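Search this site Enter keyword Go

About us

Kutis is a small teaching laboratory in Dinstead. We give practical courses for people who want to learn bench work, or who did it long ago and wish to come back to it. The school was started by Lucero Salazar and Efraín Ayala, who worked together before at Escobar and had the same complaint: new colleagues knew the theory very well, but their hands were not sure.

We accept 20 students in each course, and they work in pairs, 2 at one bench. The first week is only for pipetting. It sounds slow, and some students tell us so - but we do not change it. They learn to set the volume, to press to the first stop, to keep the pipette upright while drawing up, and to let the liquid go without hurry.

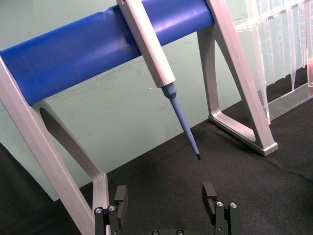 After use, a pipette goes back to its stand and is not left lying on the bench. The clean tips stay near the hand, in their rack, so that one does not need to reach over the work of a neighbour. Efraín is strict about this, and former students write to us that they still hear his voice.

Until now 820 people have finished the basic course. Our second course, Rilurow, is for those who will teach others in their own workplace, and the next group begins in September.

You are welcome to visit us before you decide. Please write first - during lessons we cannot open the door.

Page revised July 2023

This site uses cookies. Accept Settings
Shares 2,866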